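Notes on the Folding of Trousers and the Keeping of a Spare Room
Last updated: November 25, 2018

Readers of these pages will recall that the spring entry dealt with shirts and was, by the standards of this blog, well received. Several correspondents have since asked for a similar account of trousers. The present entry is offered in reply, although it also concerns the bed cover on which the work is done, a matter on which I hold firm views.

The household moved to Tuminby with 62 boxes, of which a fair number held clothing. There is one wardrobe in the flat and it is shallow. It was therefore decided that trousers should no longer be hung, with the exception of one formal pair, and that all others should be folded and placed on the second shelf. This arrangement has been in force for two winters and I see no cause to revise it.

The work is carried out on the bed. A table would be firmer, but the dining table is in regular use and the bed allows a garment to be laid out at its full length. The patchwork cover was bought from Yáñez, the draper near the station, shortly before that shop closed. It is a printed cover and the stitching between the squares is part of the print, a point which visitors often dispute until they have touched it. I am fond of the green and cream checks in particular. They serve as a rough guide when a crease has to be laid straight.
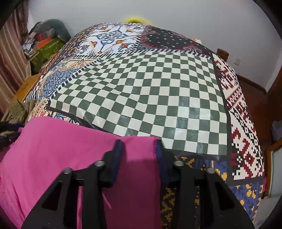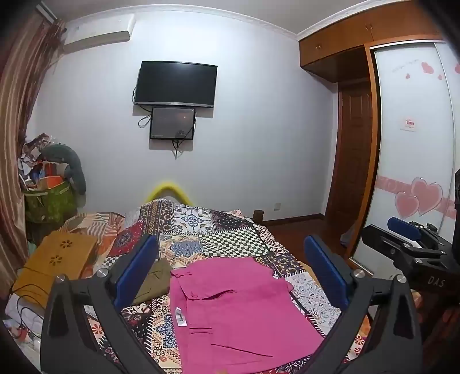

The method is as follows. The garment is fastened at the waist, shaken once and laid flat. One leg is brought over the other so that the inner seams meet. The seat, which will always project to a point, is turned in. The hem is then brought up to a hand's width below the waistband, and the whole is folded once more. Wide legs require some patience at this stage, as the cloth tends to travel, and it is permissible to begin again.

Pockets should be smoothed with the flat of the hand before the first fold. A pocket lining left bunched will leave a ridge that no amount of time on the shelf will remove. Coins and receipts are to be taken out at the washing stage, though I have recovered a bus ticket and the stub of a pencil at this late point more than once.

On the question of colour, it is my practice to keep bright garments together and dark ones together. Pascual Jara, with whom I shared lodgings in Jonarside for several years, kept his by thickness, and could find any pair without putting on the light. I have tried his system and returned to my own.

The pile is limited to what the shelf will bear without leaning. Once that limit has been reached, one pair must leave before another is admitted. Those which leave are taken to the Wikance collection point behind the library, where the hours change in December and should be checked beforehand.

The cover itself is washed separately on a cool setting and dried over two rails. It must not be wrung. I made that error in its first year, and one corner has never since lain quite flat.

A further entry will deal with knitwear. Correspondence about socks has been noted and will be answered individually.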